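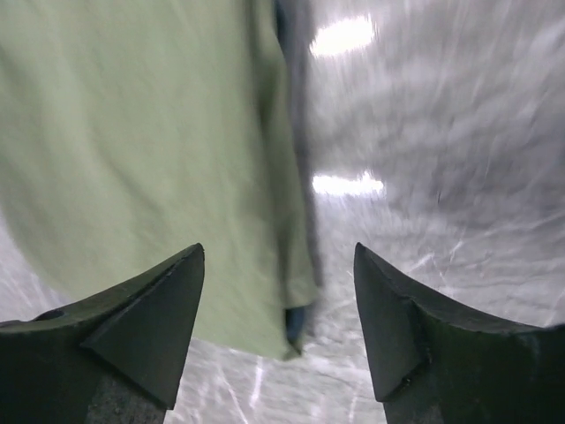
Chapter 4
Folding, Hanging and Other Arguments

I learned to fold in my aunt's laundry in Skallalora, and I got it wrong for years. A soft green cloth, hung by its top edge, will show you its folds before you've done a thing – so hold it up and have a look first! In this chapter we'll start with plain squares, move on to tea towels and finish with the dreaded fitted sheet (sorry). Grab something old from the cupboard, any colour you like, and clear a bit of bench.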